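FOR IMMEDIATE RELEASE

Culport Athletic Appoints Oleksandra Panasiuk Head of Player Availability

New role brings medical, strength and training-load staff under one reporting line ahead of the fall season

CULPORT, Jul 31, 2023 - Culport Athletic, the college football program of Culport State, has named Oleksandra Panasiuk to the new position of head of player availability. She takes up the post at the opening of preseason camp and reports to athletic director Benedikt Kohlhase.

Panasiuk will oversee athletic training, strength and conditioning, and workload monitoring for the full roster. The three groups have until now kept separate records and reported to separate supervisors. Under the new structure they share a single daily status sheet, issued before the first team meeting, which lists each player as full, modified or out. Position coaches receive the sheet at the same time as the head coach and may not change a player's status.

"A modified status has to mean the same thing in every room," said Panasiuk. "If a lineman is cleared for individual drills but not for contact periods, the line coach, the trainer and the player should all be reading the same words."

Panasiuk joins the program from Teuber, a sports performance consultancy, where she worked for 8 years with football, rugby and lacrosse teams. Her work there dealt mainly with return-to-play scheduling after knee and ankle injuries and with the planning of practice volume during travel weeks. She holds a graduate degree in exercise physiology and is a certified athletic trainer.

Program structure

The player availability group will consist of 12 full-time staff. Four of the positions are in athletic training, four in strength and conditioning, and two in workload monitoring. The remaining two are a rehabilitation coordinator and Panasiuk herself. No existing staff positions are being removed. Team physicians remain independent of the group and keep final authority over medical clearance, including all decisions on head injuries.

The rehabilitation coordinator is a new position. Injured players previously split their time between the training room and the weight room, with sessions booked separately by each. The coordinator will hold one calendar for every player in rehabilitation and will attend the weekly planning meeting, at which practice periods are set. Recruitment for the position is under way.

Conditioning work outside the stadium will continue during camp. Low-intensity aerobic sessions are held off the practice fields to limit wear on the turf, and players on a modified status may be assigned to them in place of team periods.

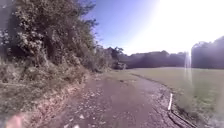

Session length and pace for this work are set individually. Players returning from a lower-body injury must complete a straight-line running progression on the indoor surface before they are assigned to uneven ground. The progression has five stages, and a player who reports pain at any stage repeats it after a rest day. Results are entered on the same status sheet used for practice.

Monitoring equipment

The program has also signed a 2-year agreement with Zellora for the supply of wearable tracking units. The units are worn in a vest under the shoulder pads and record distance, acceleration and changes of direction. They will be used in all practices and, where conference rules allow, in games.

Data from the units will be stored in Fluvine, the records platform already used by the athletic training room. Combining the two means that practice load and treatment history can be read on one screen. Access is limited by role - coaches see the daily status and total load, and medical notes remain open only to physicians and athletic trainers. Players can view their own complete record and may request a printed copy at any time.

Load figures will be reviewed by position group. A wide receiver and an offensive guard cover very different distances in the same practice, and a single team-wide limit would be of little use. Each player's figures will be compared with his own four-week average. A reading well outside that average prompts a conversation between the player and a member of the training staff before the next session. It does not by itself remove a player from practice.

"We looked at how decisions were being made during the week, and too many of them depended on who happened to be standing in the hallway," said Kohlhase. "Oleksandra's group gives the coaching staff one answer each morning. The coaches asked for that as much as the medical staff did."

Injury reporting

The program's public injury report will change format at the start of the season. The report will list each player as available, questionable or out, with the general area of the injury where the player has agreed to its release. Detailed diagnoses will not be published. The first report will be issued two days before the opening game, with an update on game day no later than 90 minutes before kickoff.

Assistant coaches and athletic training staff will not comment on individual injuries. Questions at weekly press conferences should be addressed to the head coach, who will speak from the published report.

Funding

The new positions and the tracking equipment are paid for from the athletic department's operating budget and from the annual giving drive, which received gifts from over 350 donors in the past year. No student fees are used. The department will review the structure in December, after the last regular-season game, and will decide at that point whether to extend it to the men's and women's soccer programs.

The review will consider practice days missed per player, the time between injury and first modified practice, and the number of status changes made after the morning sheet has been issued. A written summary will be given to the university's athletics board. Individual player data will not be included.

Media availability

Panasiuk and Kohlhase will be available for interviews after the second practice of camp, on the south side of the practice fields. Requests should be sent to the athletic communications office by noon on the day before. Practices are open to accredited media for the first four periods only. Video recording of team periods is not permitted, and still photography is limited to the marked area behind the end line. Credentials from last season are no longer valid and must be renewed before camp.

About Culport Athletic

Culport Athletic administers football and 13 other varsity sports at Culport State. The football program plays its home games at Culport Field and practices at the adjoining outdoor and indoor facilities.

Media contact

Athletic Communications Office
Culport Athletic
Culport State

- END -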